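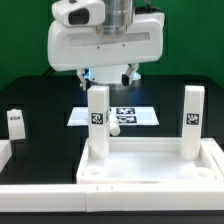
A Second Life for the Village Library

When the public library in Flunari closed its doors for repairs in March, its managers expected the work to concern the roof alone. The survey that followed led to a wider review of how the building serves its readers, and the results will be open to the public from 18th April.

The reading room has been moved to the north side, where daylight is steady and the street is quiet. Shelving is now lower throughout, so that a seated visitor can reach every title. Local history, long kept in a locked room upstairs, has been brought down to the ground floor with 512 volumes on open access and a further 200 available on request.

"Readers had told us for years that they did not know the collection existed," said Xiaoqing Mao, the head librarian. "It was listed in the catalog, but few people browse a catalog."

Opening hours have also changed. The library will remain open until eight on two evenings a week, a step requested by residents who work in the neighboring towns. Loans may be kept for four weeks, and fines on children's books have been dropped.

Koen De Graaf, who directed the building work, kept the original oak staircase and repaired 102 of its spindles by hand. The old card cabinets stand beside it and now hold seeds, which members may take home each spring and return in the fall.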